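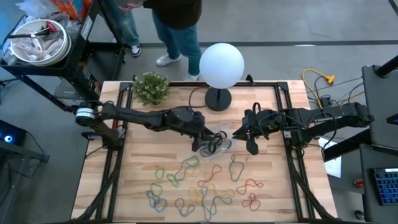

Opinion > Household > Small Stuff

Keep the rubber bands

My council wants us to stop putting soft plastics in the yellow bin. Fine. Good. But the flyer that came with it also has a list of "minor items to discard" and there, between bread tags and twist ties, rubber bands. Discard! A rubber band is the last thing in the house that does its job, every time, with no instructions.

I grew up in Dutinska, in a house built in 1895 that has never once held its heat. We had a doorknob in the kitchen with bands on it as thick as your wrist. Off the mail, off the asparagus, off the paper. You took one, you put one back. Nobody bought them. Now I go to the Fevov on Gauthier Street and they sell me a silicone "food hugger" in a set of 5, in a colour called oat. It fits one size of jar. Not my jar.

And clips. Who decided on clips? They snap, they fall behind the flour, and they cost more than the chips they're keeping fresh.

I know the argument. Bands perish. They go sticky in the back of the drawer and weld themselves to the takeaway menus – true, mine did. So use them. That's the whole point of having them, a thing in a drawer for ten years is going to go off, same as paprika.
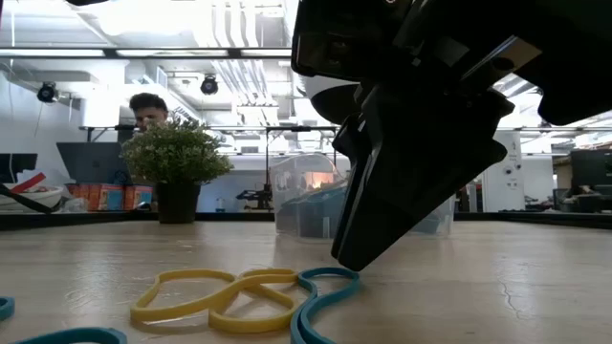
Yellow bands and some blue, out on the table.

The other complaint is mess. My neighbour across the hall keeps hers in a labelled box from Idow, sorted by width. Lovely. Takes her longer to find one than it takes me to dig through the jar. Three minutes once, I was standing there with an open bag of rice.

I'm not saying hoard everthing. I threw out the bread tags. I threw out the good ribbon, regret that a bit. But a council that can't fix the footpath outside 1287 has no business in my kitchen drawer, and I've written to tell them so. No reply yet. The flyer's on the fridge, rolled up, with a band round it.

Contact us | © December 2022 | Back to top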